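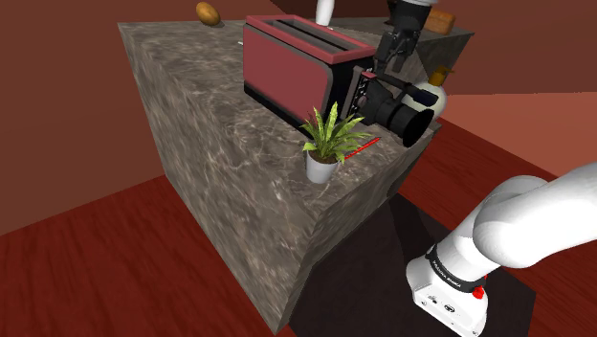
BITDALE, 31 Jul 2025 – Simulated kitchens are a cheap place to get good robot scores, and the Kuo group at Skuvorell is asking readers to treat its own with caution. Its Fovero method was tested on 1695 rendered layouts. In one, a video camera sits right against the front of a toaster on a marble-textured island, with a potted plant close by and the gripper hanging over the counter. Fovero beat the baseline by 11 points overall. On the 300 most crowded layouts the gain vanished.

The group makes no claim about real kitchens – it has run no hardware trials. A first set of 600 is planned for December. Failed runs will be released along with the code.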